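Drostmont TB-2 Two-Arm Teaching Booth

Products / Teaching stations / TB-2

The TB-2 is a bench-height booth for recording two-handed manipulation tasks by remote control. Two follower arms share one rail along the operator side of a white table. A matching pair of leader arms stands on a separate desk, and the operator moves the leaders by hand while the followers copy them. Joint positions, gripper openings and camera streams are written to one episode file.

The station is sold mainly for work with soft goods: garments, towels, bags, cable bundles and similar items that change shape when touched. It can be used for rigid parts, but customers who only handle rigid parts are usually better served by the single-arm TB-1.

Arm layout

Both follower arms are bolted to a single aluminum extrusion at the near edge of the table. Each arm has its own mounting plate, and the plates slide along the extrusion after four bolts are loosened. Base spacing is set at the factory so that the two grippers can meet over the middle of the table and each can also cover its own side up to the back wall. Spacing can be changed in the field. After any change the base calibration must be run again, or the leader and follower poses will disagree near full reach.

Mounting both arms on the same side keeps the other three sides free for walls and lighting. It also means that the elbows can come close to each other when both grippers work near the center line. The controller checks elbow distance on every cycle and slows both arms before they touch. Operators feel this as added resistance on the leader side.

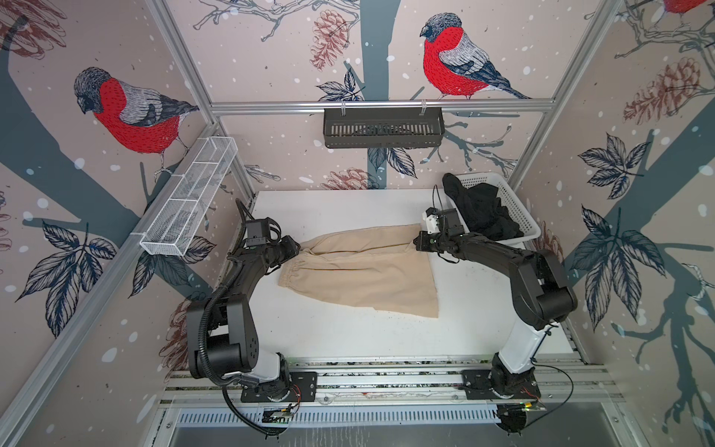 Grippers and cloth

The standard gripper is a parallel two-finger unit with replaceable pads. Pads are supplied in two grades. The soft grade is intended for knits and elastic waistbands, where a hard pad tends to let the gathers roll out of the grip. The firm grade is intended for denim, canvas and anything with a thick seam. Pads are held by one screw each and should be changed as a pair.

Grip force on the follower is limited in software. The limit is set per task, stored in the task file and written into the header of every episode recorded under that task. For thin cloth the default limit is normally sufficient. Raising it will hold a heavier item but also makes it harder to pick up one layer without the layer under it.

Force is not returned to the operator's fingers at the leader gripper. The leader trigger has a spring, and the operator judges contact from the camera views or by looking directly into the booth. Customers ask for finger force feedback more often than for any other change. Oluwaseun Olatunji, who is responsible for the arm controller, is testing a leader trigger with a small motor, but it is not offered on the TB-2 at this time.

Walls

The booth has three walls, left, right and back, set on an aluminum frame. Wall panels lift out from the top and accept wallpaper, printed film or paint. Plain gray panels are supplied as standard.

Many customers record the same task against several wall patterns so that a policy trained on the episodes does not depend on a blank background. Patterned paper with strong shapes is suitable for this. Gloss finishes should be avoided, as they reflect the lamps into the cameras at some angles. A spare panel set can be papered on the bench while the first set is in use, and a swap takes one person a few minutes. The wall set has an ID field in the episode header. Please fill it in. Support requests for data that cannot be sorted by background are frequent, and we cannot recover the information later.

The frame accepts crossbars at any height. Baskets, hooks and racks can be hung from a crossbar or fastened to the posts for storage tasks, or left in place while other tasks are recorded. Any item hung inside the booth should be entered as a keep-out volume if it comes within reach of the forearms.

Recording a task

A task file contains a name, a start condition, an end condition, a grip limit and a maximum duration. The start condition is written in plain words and shown to the operator before each episode, for example "basket at back right, garment inside, table clear".

The normal sequence for one episode is as follows.

1. Set the table to the start condition.
2. Move both leader arms to the rest pose. The followers align slowly and the pedal light turns steady.
3. Press the left pedal to start recording.
4. Carry out the task.
5. Return both leaders to the rest pose.
6. Press the left pedal to save, or the right pedal to discard.

A discarded episode is removed from the count but kept on disk until the session is closed. It can be restored from the session menu. Pressing both pedals together stops the followers and holds their pose. This is not an emergency stop. The emergency stop is the red button on the leader desk, and a second one can be fitted to either side of the frame.

Operators who are new to the station should begin with short tasks that need only one arm at a time, then go on to tasks where both grippers hold the same item. The usual error in the second group is pulling. With no force at the fingers it is easy to stretch a garment between the grippers until one side slips. Moving one leader at a time for the first twenty or thirty episodes helps.

Jade Girard's training notes, included with the station, cover grasp order for trousers, shirts and towels. They recommend that an operator keep to one grasp order within a session and that changes of order be recorded as a separate task. Mixed orders under one task name can be learned from, but more episodes are needed, and the resulting policy may hesitate at the point where the two orders divide. 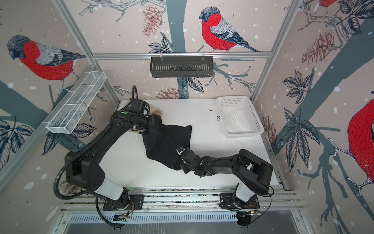
How many episodes to record

The answer depends on the item and on how much the start condition varies. For a first check that the cameras, calibration and task definition are sound, 100 episodes of one garment are sufficient. A policy trained on this amount will show whether the approach and first grasp are being learned. It should not be expected to finish a fold.

For a task with several garments and free placement, plan for 1,000 or more. Our own reference set for basket-to-table work contains 1,228 episodes recorded on one station, with 115 of them held back for evaluation. It is supplied on the station computer and can be replayed on the follower arms at reduced speed, which is a convenient way to check a new installation. Replay needs the factory base spacing.

Dark garments deserve extra attention. Folds in black cloth give little contrast, and where the grippers are also black the fingertip can be hard to separate from the fabric in the overhead view. Exposure should be set with the darkest garment on the table and then locked. Automatic exposure is disabled by default and should stay disabled during recording.

Cameras

One fixed camera and two gripper cameras are standard. The gripper cameras sit on small brackets above the fingers and move with them. Their cables follow the arm and need a free loop at each joint. Check the loops by driving each arm through its full range from the service screen before the first session, and again after any bracket is changed. A second fixed camera can be added on either post.

All streams are stamped by the same clock. If a stream falls behind, the episode is marked and the operator is told when it is saved, and not during the task.

Software

The station runs Sellero, our recording and playback package. Sellero exports to the common open episode formats and to a plain folder of video files and tables. A license for one station is included. Updates are included for the first year. The May release added per-arm pause, which lets one follower hold its pose while the operator repositions that leader. This is useful when a garment has to be held at one end for a long time.

Supplied with the TB-2

Two follower arms with parallel grippers
Two leader arms with trigger grips
Rail, mounting plates and slotted front panel
White tabletop
Three-wall frame with plain gray panels
One fixed camera, two gripper cameras
Station computer with Sellero
Double foot pedal
Soft and firm pads, two pairs of each
Printed training notes

Options

Second fixed camera
Spare wall panel set
Crossbar and hook kit
Second emergency stop
Ullell leader desk, height adjustable
MacLeod transport case for one pair of arms

Installation

The booth is shipped with the frame assembled and the arms packed separately. Two people are needed to lift the frame onto the bench. The bench must be level and must not share a top with other machines, as vibration reaches the gripper cameras through the rail. Leave access on the operator side for the arm cables and for opening the front panel.

Allow half a day for mounting, calibration and a replay check. On-site installation can be ordered with the station. Quotations are prepared per site - please state the garments or parts to be handled, the number of operators, and whether recorded data may leave the building.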